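Tuesday, late evening

I wanted to write yesterday but my eyes were closing. So now I sit with tea and try to remember both days in one entry.

In the morning the tram to Vudthorpe was full and I arrived with a wet sleeve from somebody's umbrella. I started with the table. A pale table is nice to work at, but it shows everything, every speck and every old smudge. I went over it with a cloth 2 times and I am still not satisfied. The small dark specks are stubborn. My mother would say it is clean enough for people who don't eat from it.

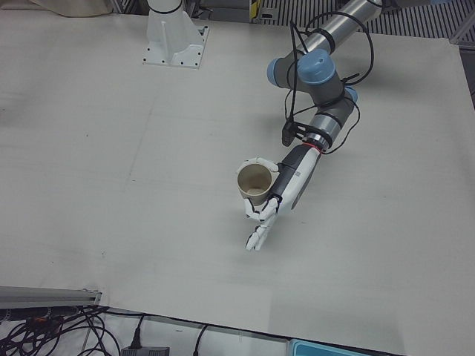

After this I made the list of what we still miss before October. We need a new roll of the surface sheet, and Leltness wants 2,000 for the delivery and the cutting together, what I find too much. Bošković is cheaper but slow to answer. I wrote to them both – politely to the first, less politely to the second.

Then came the cups, and this took the rest of the day. I like the beige one. It is short and round, a quiet color, and I don't get tired of it. At home I have 6 cups and not one of them is so pleasant to look at. I thought a long time if we should keep such a plain cup on such a pale table, or find a darker one, maybe blue. I asked in the group before lunch and I got my answer very quickly.

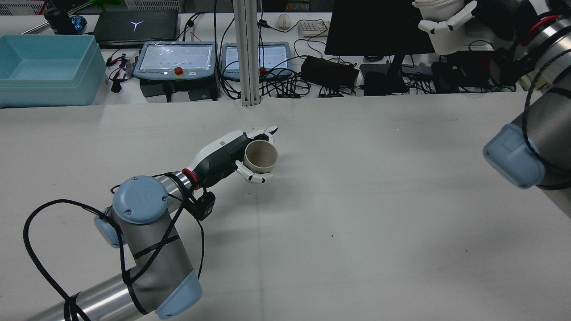
Binta Edet wrote that I should leave the beige cup alone, that a blue one would only make me want a blue plate next, and then a blue spoon, and she knows me. She also asked when I will return her big scissors.

She is right about the plate. The scissors are in my bag since the weekend and I forgot them again. I ate my soup at 3, too late, and after it I was slow and a little cross with everybody. Hrvoje Begović called about the shelf from Clilley and I did not pick up. I must call him tomorrow before nine. 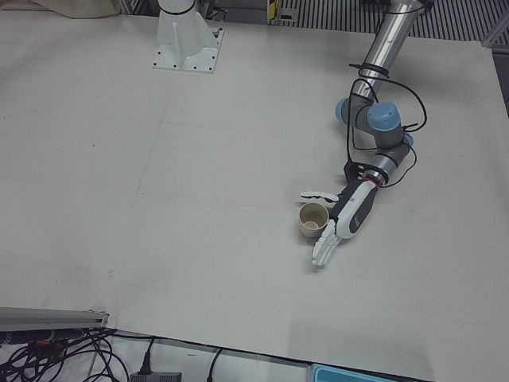 For tomorrow

Call Hrvoje. Scissors for Binta – put them by the door tonight. Ask Bošković again about the sheet. Buy a softer cloth, and bread.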